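Home Guides Grippers Arms Controllers Downloads Contact
Last updated: May

Section 2. Comparing hand-held grippers before you commit to one

This section covers the side-by-side trial we ask every site to run before it orders grippers in quantity. It applies to the Nakico hand unit and the Saston hand unit, and to any other two-finger tool with a camera on the body. If you have already been through the Zorkavside bench test with a rigid block, do this one as well. A rigid block flatters every gripper ever made.

The sales sheets for both units claim that they handle "all common household items". Treat that as a claim you are there to check. We have yet to see a sheet that says which items were tried and how many were dropped.

2.1 Before you start

1. Charge both units fully. Do not compare one on battery with one on mains.

2. Clear the memory card and set both cameras to the same picture rate. The Saston resets its rate after a firmware update and does not tell you.

3. Write down the label of each unit in the log exactly as printed. "The left one" is no use to anybody a week later.

4. Wipe the lenses with a dry cloth. On wide lenses a thumbprint near the rim is easy to miss on the small preview, so open one still at full size and look at the edges.

5. Pick a lived-in room if you can get one, with furniture and daylight. The tracking works well in a bare lab with markers on the walls, and tells you very little there.

NOTE: The tracking software estimates where the gripper is from what the camera sees. Plain walls give it little to work with. Both makers say their version copes. Test it by pointing the unit at a plain wall, holding for a slow count, then turning back to the shelves. If the plotted path jumps, log it as a fault, whatever the status light says.

2.2 Soft object trial

Use a bunched piece of fabric or a soft toy. Soft things fold, slide and hide the fingertips from the camera, and a good many tools come unstuck at this point.

1. Hold the unit level and open the fingers fully.

2. Close on the object slowly until the fingers stop. Do not squeeze past the stop to help it along.

3. Lift and hold still.

4. Tilt the unit away from you, then back. Watch the fabric where it leaves the fingertips.

5. Put the object down, open fully, and repeat. Do 17 lifts per unit. Fewer than that and one lucky run will decide the result for you.

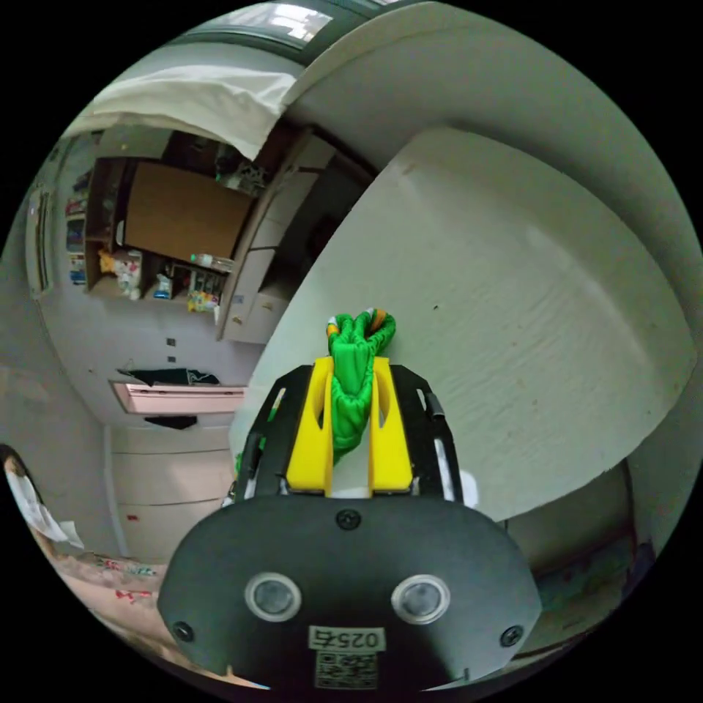
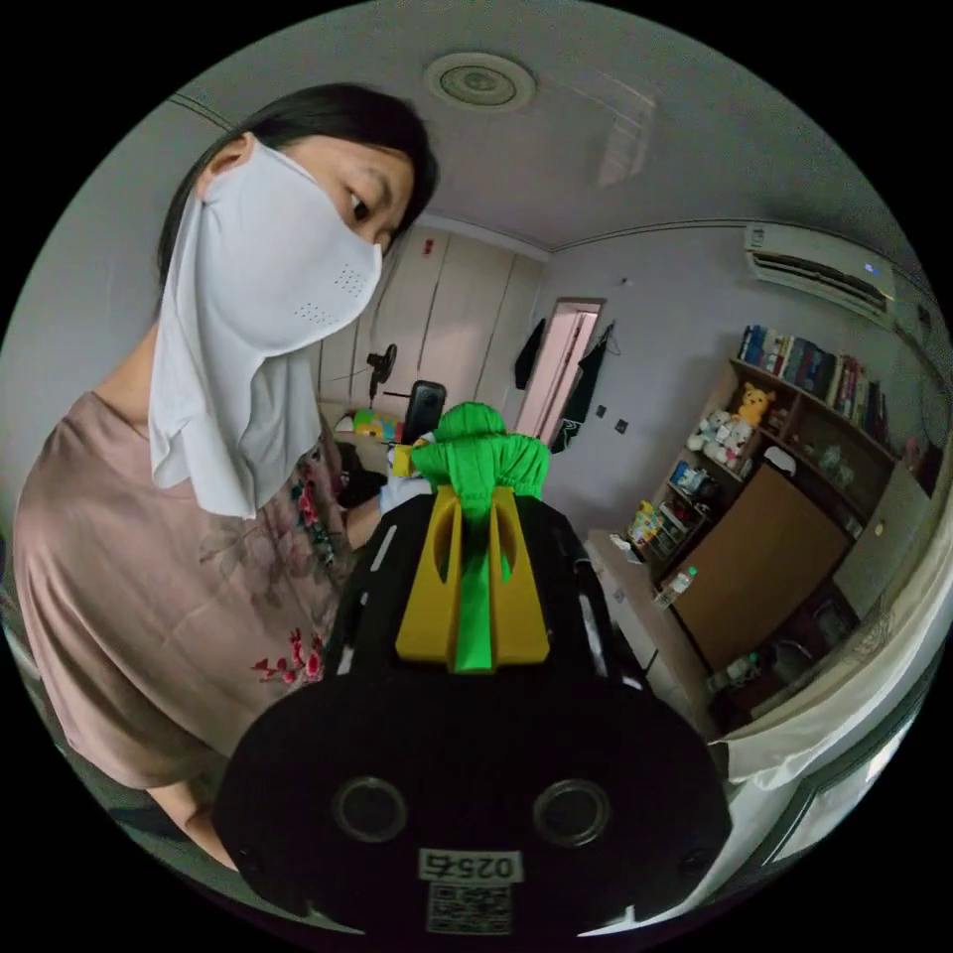 6. Swap operators and do the whole set again. A practised hand makes up for a poor finger without noticing it, and the first operator's score is nearly always the better one.

7. Enter every lift in the log as held, slipped or dropped. There is no column for "nearly".

CAUTION: Keep loose sleeves, hair and glove cuffs clear of the finger slide. The closing force is small but the slide has a pinch point at the back that neither manual mentions.

CAUTION: Do not fit Yatsenko replacement fingers for this trial. They may well be better. They also change the opening width, and you will no longer be testing the tool you were quoted for.

2.3 Checking the recording

1. Copy the files off before you switch the unit off. We have lost two sessions to a card that had not finished writing.

2. Play back the first lift, the last lift and one from the middle. Check that the fingertips stay in view when closed and that the object does not block everything beyond them.

3. Compare the finger opening in the data with what you see in the picture. If the fingers are plainly shut and the data says otherwise, run the zeroing routine and repeat the set. Do not correct the numbers by hand.

4. Look for dropped pictures. A set of 3000 with 400 missing is not a usable set, even if the software reports it as "complete". It uses that word for any file that closed properly.

5. Check the bright areas. If a window comes into view the camera may darken everything else for a moment, and a slip in that moment will not show.

2.4 Reading the result

The summary page gives each unit a single score out of a hundred. We suggest you ignore it. The weighting is not published, and on our units it went up after an update when nothing else had changed. Use your own log: dropped first, then slipped, then the state of the path.

If the two units come out level, choose the one you can get spare fingers for. Fingers are the part that wears, and the quoted life is for rigid objects - ask for the figure on cloth and see whether you get an answer.

Faults found during the trial should be reported with the unit label, the firmware number and the lift number. For arm mounting, go on to Section 3. Do not mount a unit that failed step 3 of 2.3.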